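Following politics news without losing the thread: tips for the kitchen table

A court hearing, a bill going through its stages, a council vote put off until June: most of us hear about these things in bits, over the washing-up, and have forgotten half by the time the next bit comes. These are the habits we use at home. They need a notebook, a folder and a bit of wall.

Start a page for each matter

Give every matter its own page in a cheap notebook. Write the name of the bill or case at the top, and under it the question being decided, in one sentence. If you can't get it into one sentence, you haven't found the question yet. Leave the left-hand side free for dates.

Write down who said it and where

A minister speaking in an interview has not passed a law. Put a letter beside each note: I for interview, P for something said in parliament, C for a court paper, V for a vote. When you look back in three months, the V and C lines are the ones that have changed anything.

Watch for "can", "may" and "after"

"A decision can be taken after the court rules" leaves the speaker free to do nothing. Underline these words in pencil. Do the same with "in due course" and "at the appropriate time".

Keep cuttings flat

Newsprint goes yellow quickly in daylight. Keep cuttings in a card folder in a drawer, away from the cooker, and write the paper's name and the date on the margin before you cut. Don't use sticky tape, as it leaves brown marks. A paper clip will do if it's plastic coated.
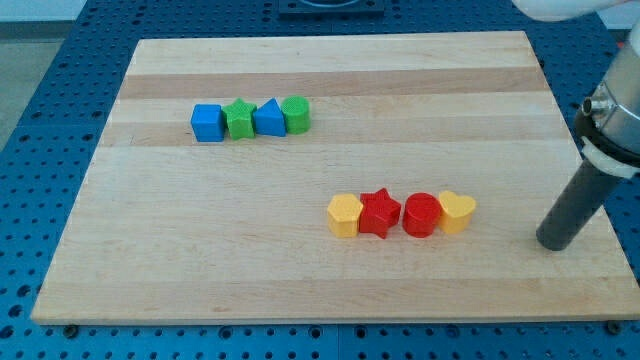 Photo: Virgil Rusu

Put the next date on the calendar

Courts and parliaments usually give the next date when they adjourn. Copy it on to the family calendar the same day, in a different colour from dentists and bin collections. If the date moves, cross it out and leave the old one readable. A row of crossed-out dates is worth having when somebody claims the case was never delayed.

Read the order itself

Short court orders are often one or two pages and easier going than people expect. Skip to the last paragraph first. Bills are longer. The Murkach drainage bill had 70 clauses, and only the first four and the commencement clause mattered to households. Print those and leave the rest.

Writing to your representative

Keep to one side of paper, one subject, one request. Give your full address, as many offices won't answer without it. Ask a question that needs a yes or a no. Make a copy before posting and clip it to the page in the notebook. If there is no reply after four weeks, send the copy with a short covering note.

Checking a petition

Before you sign, see who it is addressed to and whether that body can do what is asked. The one about the Zorlow bus station had 2089 names on it and was sent to the wrong council.

Clearing out

Go through the notebook at the end of the year. When a matter is settled, write the result in capitals at the foot of the page and throw the cuttings away, except the last one.

Cheng-en Yip
Page last changed Dec 21, 2023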